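Fladholm Slides – read me first

Hello, and thank you for downloading this! Fladholm Slides is a set of 300 scanned color slides, put together for anyone who writes about, teaches or simply enjoys the history of the projected image. The slides come from the Clesard collection, and 55 of them have never been shown in public before, as far as we can tell.

Every slide has two files, a large scan and a smaller one for the classroom, plus a line in the catalog giving the title, the mount type and whatever was penciled on the cardboard (often very little, I'm afraid).

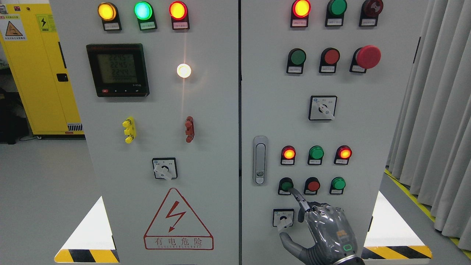 Colors have been left as we found them. Many of the older slides have drifted toward pink, and we did talk about correcting them – but the fading is part of their story, so we let it be.

Known gaps: 3 slides have cracked glass, and the Lelasach series has no dates yet. We hope to add those in January.

You're welcome to use everything for teaching and research. Please credit it as "Clesard collection, Fladholm Slides".

Last updated Tuesday, December 2, 2025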